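Equipment planning FAQ: gripper arms for sample handling
Sumeya Mamo, Hitside – 2018-10-08
Print this page | E-mail this page

Who should read this?
Lab managers at Ukavska and Lakari who intend to put an arm in next year's equipment bid. Bids close at the end of May.

Which budget line does the arm go on?
Line 1904. Grippers, finger sets and mounts go on the same line. Racks and tubes are consumables and stay with the lab.

Do we need different fingers for each tube size?
Usually no. One pair of angled fingers with a textured inner face will cover most capped tubes, wide or narrow. List every tube and cap you use on the bid form, with the outside diameter of each. Caps matter as much as tubes – a large ridged cap limits how high the fingers can close.

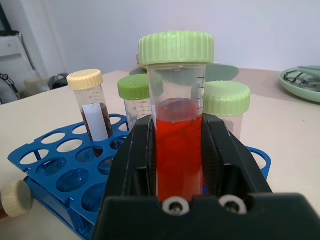

Can we keep our existing racks?
Yes, if they sit flat and the holes fit the tube. A rack that lies at a tilt presents the tube at an angle, and the arm will need extra set-up time to cope. Allow two days for this in the plan.

How much bench space should we allow?
Measure the full reach of the arm plus clearance on each side. Dishes, lids and spare tubes kept inside that area must be shown on the bench drawing.

What spares should be in the first order?
Two finger sets and four grip pads per arm. Endale quotes these separately, so ask for them by name.

Is training included?
Not in the base price. Enter it as a service cost, one session per site.

Can a bid be changed after it is sent?
Only the quantities. A change of model needs a new form.

Contact: Equipment Planning, Hitside | © Hitside 2018 | Back to top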